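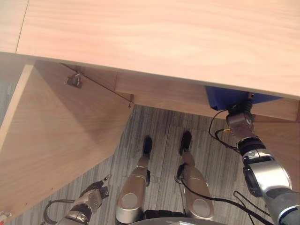

El planificador de cuerpo completo es la parte del proyecto que más dinero ha consumido en este periodo y la que peor se deja resumir en un porcentaje. La propuesta decía que Morden resolvería en un único problema de optimización las piernas, el torso y los dos brazos. Lo hace, con matices. Con el robot de pie sobre la moqueta, pegado al escritorio, la puerta del armario abierta a la izquierda y la pinza derecha arriba, junto al objeto azul de debajo del tablero, el optimizador tiene que respetar a la vez el equilibrio, la holgura con la puerta y la holgura con el canto de la mesa. En simulación encuentra solución casi siempre. Con el robot físico la encuentra también, pero a menudo es una solución que ningún miembro del equipo ejecutaría sin la mano en la parada de emergencia.

Estado de los paquetes de trabajo

Planificación (Morden). La versión actual genera una trayectoria en 800 ms. El objetivo comprometido era no pasar de 1000 ms, de modo que sobre el papel está cumplido. Pido que no se lea como un éxito cerrado. El tiempo se mide desde que el planificador recibe el mapa de obstáculos hasta que entrega la trayectoria, y deja fuera lo que tarda la percepción en construir ese mapa, que es donde el operador nota la espera. La métrica la redactamos nosotros y la redactamos mal. Para el próximo informe propongo medir desde la orden hasta el primer movimiento, aunque la cifra salga peor.

Percepción (Olo). El módulo detecta bien los planos grandes: tablero, suelo, frente del mueble. Las puertas abiertas le cuestan más. Vistas muy de lado, la nube de puntos se queda en una franja estrecha y Olo las clasifica a veces como pared y a veces como nada. Lo segundo es lo grave, porque Morden planifica entonces a través de la puerta con total tranquilidad. Hiyori Sakamoto ha añadido una memoria de obstáculos que conserva la última posición fiable de la hoja hasta que una observación mejor la corrige. Reduce los fallos, y a cambio aparecen puertas fantasma cuando alguien la cierra a mano. Falta decidir cuánto debe durar esa memoria.

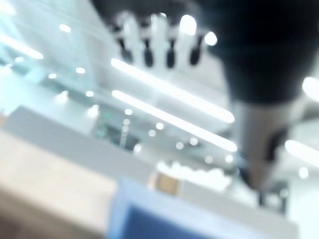 La fusión con las cámaras de muñeca sigue siendo el punto más débil. En la propuesta se daba por hecho que añadir vistas cercanas mejoraría la estimación de pose de los objetos. De momento la empeora en cuanto el brazo se mueve deprisa: el desenfoque introduce correspondencias falsas y las luces del techo acaban emparejadas con cualquier cosa redonda. Hemos puesto un filtro de nitidez que descarta fotogramas antes de la fusión. Funciona, en el sentido de que ya no estropea la estimación, pero con el umbral actual descarta tanto que cabe preguntarse para qué llevamos esas cámaras. No recomiendo financiar más hardware de visión hasta tener respuesta.

Control (Ogura). El controlador de bajo nivel trabaja a 1000 Hz y es lo más sólido que tenemos. El problema pendiente está en la transición entre contacto y movimiento libre. Cuando la pinza suelta una pieza, el término de fuerza se anula de golpe y el brazo da un pequeño tirón. En noviembre se probó una rampa de 50 ms. El tirón baja y el seguimiento de la trayectoria empeora un poco – a mi juicio compensa, aunque dentro del equipo no hay acuerdo y la rampa sigue desactivada por defecto.

Herramientas (Dornex). El visor de registros está terminado y se usa a diario. Permite reproducir una ejecución con el mapa, la trayectoria y los pares articulares sincronizados. Fue la partida más discutida del presupuesto, y yo fui de los que la discutieron. Retiro la objeción: sin el visor seguiríamos atribuyendo a Ogura errores que venían de Olo.

Desviaciones y riesgos

Quedan abiertas 4 incidencias que bloquean la demostración autónoma. Dos son de percepción, una es del reinicio del optimizador después de una trayectoria rechazada y la última es un desfase de relojes entre procesos que solo aparece en sesiones largas. Esta última me preocupa más que las otras, por lo difícil que resulta reproducirla.

La demostración prevista en el plan original incluía abrir la puerta, recoger un objeto y cerrarla sin intervención humana. Hoy no la firmaría. Propongo sustituirla por una versión con confirmación del operador antes de cada fase, y volver a la autónoma cuando la memoria de obstáculos esté validada.

Se solicita autorización para trasladar a percepción las horas que quedan sin gastar en Dornex. No se pide presupuesto adicional. El criterio de aceptación revisado, con la nueva definición de latencia, se enviará por separado para su aprobación antes de la siguiente revisión.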